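## 3. Fitting the processor

Read this section through once before opening the processor's packaging. You will need a clean, dry worktop, good light and the anti-static strap from the Hindora accessory bag.
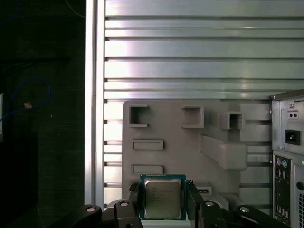
### 3.1 Handling

1. Switch off at the wall and unplug the power lead. Put on the strap and clip it to bare metal on the case.
2. Lift the processor out of its tray by two opposite edges. Keep skin, cloth and tools off the underside.
3. Check both faces under the light. The printing on the metal lid is small, so tilt it until you can read the model line, then compare it with the label on the box.
4. If you have to put it down, put it back in the tray.

**Caution:** Do not fit a processor that has been dropped, even if it looks sound. Ring the Tapley parts desk and quote section 3.

### 3.2 Seating it in the board

1. Press the socket lever down and slightly outwards, then let it rise fully.
2. Open the load plate. Leave the plastic cover on for now.
3. Find the small triangle on one corner of the processor and the matching mark on the socket.
4. Line up the two marks and lower the processor straight down. It should drop in under its own weight.
5. If it sits unevenly, lift it out and start again from step 3. Do not slide it or press on it.
6. Close the load plate and bring the lever down until it catches under its hook. Some resistance is normal — the plastic cover will usually pop off at this point. Keep the cover, as boards returned without one are not accepted.

**Note:** On the Jarka 500 board the lever is on the side nearest the memory slots. On older boards it is on the opposite side.

### 3.3 Before the cooler goes on

1. Wipe the metal lid with a lint-free cloth and a little isopropyl alcohol. Leave it to dry for 2 minutes.
2. Put a blob of thermal paste in the middle of the lid, around the size of a pea. Do not spread it.
3. Write the processor's serial number on the build card — you can't read it once the cooler is fitted.

Carry on to section 4, Fitting the cooler. Corrections to this section go to Leanne Whiteley, extension 3682.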